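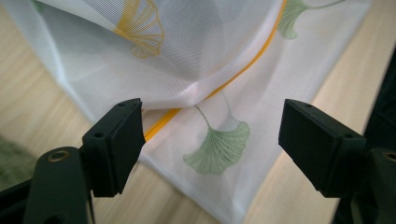
## About Prekport

Prekport records manual handling tasks for robot training. Operators work with hand-held grippers at a bench, and each recording becomes one demonstration. Our main subject is cloth: folding, flattening and gathering.

We run two programs from our Wuller workshop. Ots covers hand-held demonstration. Clekar covers remote control, where the operator drives a fixed arm from a second desk. Both use the same task sheets.

A standard fabric set is 300 demonstrations, split between sheer and opaque materials. Operators complete 44 practice runs before their recordings are accepted – colour and pattern are varied within each set. 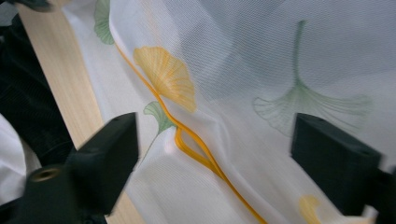

*Sheer ginkgo-print mesh between the gripper fingers.*

Visits to the workshop are by appointment on Tuesday.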